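3.2 Spoken passages and listener recall

The second study examined spoken passages in pop recordings, in particular those delivered in a language other than that of the sung text. The corpus held 1458 tracks drawn from the Kwan catalog, of which 209 contained at least one spoken passage. Coding followed the scheme of Văn and Hidapat's earlier pilot at Dandstead, with one change: voicemail clips and studio chatter were entered as separate categories.
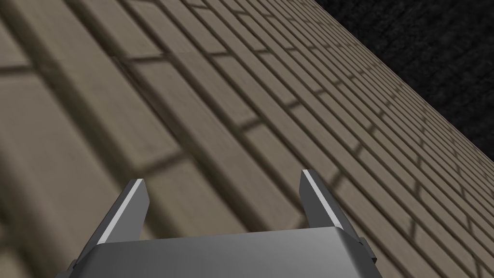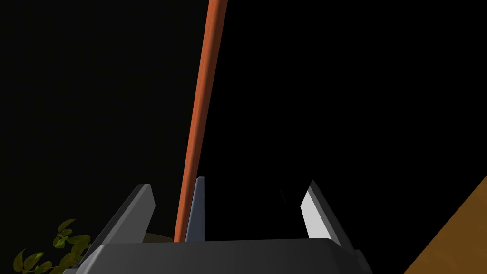
Figure 4. Rendered views with a gripper at the lower edge: a brick-textured surface (first) and a nearly black background (second).

Listeners were recruited through the Pondevden panel and heard 80 excerpts over two sittings, the second always on a Thursday. After each excerpt they wrote down any spoken words they could remember and rated how closely the voice seemed tied to the singer. Excerpts placed near the end of a track were recalled more fully than those placed at the opening — a pattern that held for listeners who did not speak the language concerned. Ratings of closeness varied widely between tracks and are reported by category in Section 4. Responses left blank were kept in the data and scored as no recall.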